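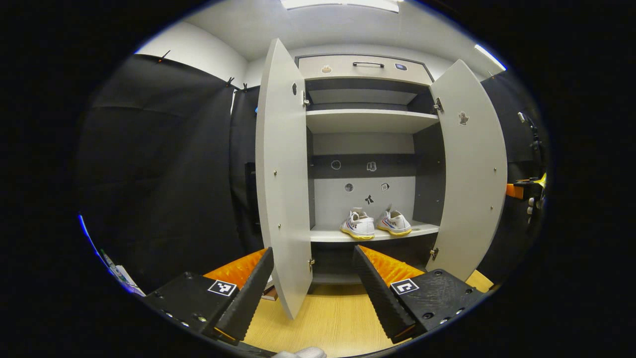

Nicanor Alcaraz told me at breakfast that a cabinet must be filled from the bottom, with the heavy things first, and that I will be sorry if I begin with the sweaters. Maybe he is right. I have begun with my white sneakers, so he can be content.

September is already going and I still live from boxes. The big one from Medina came this morning and I paid 49 for the delivery, too much for winter clothes. I wanted to peel the stickers from the cabinet, but I started to like them, especially the bow. The little cake near the handle can also stay.

In the evening I wrote to my sister in Zullevport and asked how she folds the wool coats. She did not answer yet. Tomorrow I will buy 13 hangers, and paper for the drawer if the shop has it. My back hurts a little and I go to bed early.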